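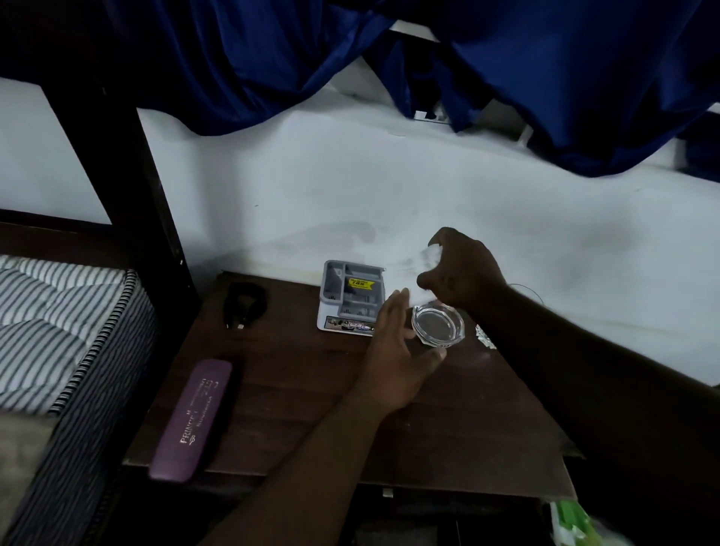 When a Release Goes Unrecorded: Notes on a Grasping Fault

On Monday, March 15, 2021, our group suspended trials of the Manivow tabletop arm after it closed its gripper on the rim of a glass dish and did not let go. The dish broke. There were no injuries, and the stop button worked as intended. I am setting down the facts on this blog because other groups train their machines in much the same way as we do.

The arm learns from recordings of people handling small household things. Our set at the time held 3,109 recordings, and 1,463 of them involved placing an item in a bowl or tray, or taking one out. Each recording is marked with the moment at which the fingers take hold and the moment at which they let go.

Chie Imai reviewed the logs that evening. She found that the arm had reached the dish correctly and lowered a folded wrapper into it. The controller then waited for a release signal that never came, and it continued to add grip force while it waited. The force limit had been set for the plastic trays used in September and had not been changed for glass.

The missing signal led us back to the recordings. In 521 of them the release had no mark at all. Most showed something clear or pale held over a clear dish, where the edge of one is hard to tell from the edge of the other. Our labeling tool, Stitholm, accepted a blank field without a warning - a setting I had approved myself.

Godfrey Rugemalira has proposed two changes, and both are now in place. A recording with a blank release field is rejected at upload. The controller opens the gripper if no release signal arrives within the time allowed, provided that the item is already resting on a surface.

We are relabeling the affected recordings by hand. Trials with glass remain suspended until the first 200 have been checked by a second reader. Trials with the plastic trays resumed at the lower force limit.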